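Workshop Tips: Sharing a Bench With Grippers

House rules at Grorkside, revised 26 Feb 2019 after the glue business.

Cables first. Run them down the outside of your sleeve and keep slack at the elbow. A cable across the work will find the one thing you didn't want knocked over.

Mark the floor before you mark the table. Tape is cheap, and two people arguing over where the table used to stand is a long afternoon. 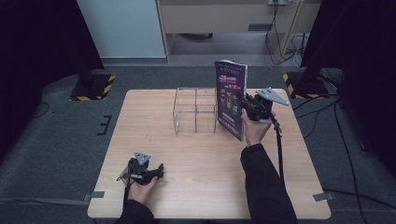
Magazines go into an organizer spine down, one at a time. Glossy covers slide, so close the jaws gently and don't let go until the thing is standing in its slot. Squeezing harder gets you a crease and a lecture.

Park the idle gripper on the table, jaws away from your other wrist. After 3 hours, swap operators. The Flotitz shop says 2, but they have better coffee to get back to.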